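The Worktable in Room Four: Edges, Surfaces and Everyday Wear
Student project report, Jeddale Technical College

When our group first sat down to choose a subject, most of the ideas on the list were grand ones, and I will admit that a table was not what I had hoped for. But our instructor, Merja Jääskeläinen, has a way of asking about ordinary furniture that makes you want to go and look at it again, and by the end of that first morning we had settled on the worktables in the study rooms at the Plaltevbridge building. Students eat at them, draw at them, lean on them and drag their bags across them all year long, and we wanted to know which parts suffer most and what a modest repair budget could do.

We began in October by visiting the rooms early, before anyone else came in, and wiping down each tabletop before we looked at it. Pencil marks and coffee rings hide an awful lot (I had no idea how much until I got home with a gray sponge in my bag). Once a top was clean we ran a hand over the whole surface, then along the rim, and wrote down anything we could feel as well as anything we could see. My notebook from those weeks is full of words like "gritty" and "nearly smooth," which my partner Quintero kindly turned into something more useful.

The broad part of a top gave us very little to write about. A pale matte finish is forgiving, and it doesn't throw the ceiling lights back in your eyes when you are reading, so we were all in favor of keeping it. The rim was where our interest went.

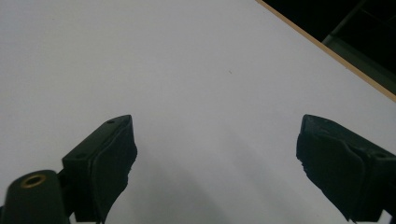 Our first plan had been to cover every rim with a new strip, and we even priced it out. The supplier we asked, Jarnorow, quoted 2,829 dollars for the full set of tables, and our allowance was 2,000, so that was the end of that! We went back and sorted the rims into those that needed a new strip and those that only wanted a light sanding and a coat of clear finish, and the second pile was much the larger – a great relief to all of us.

For practice we used an old offcut that had been sitting in the workshop. Sanding along the length of the strip gave a far nicer feel than sanding across it, and a folded sheet of fine paper was easier to control than the block we had been given. The clear finish went on best in thin coats. My first try was much too thick and left a ridge that I then had to take off again, which cost me most of an afternoon.

The materials for the sanding and finishing came to 158 dollars, and we have asked for the rest of the allowance to be held over for the replacement strips in the spring. We would also like the next group to look at the corners, as we ran out of time and only managed notes on two of the rooms. Those notes are in the blue folder with the price quote.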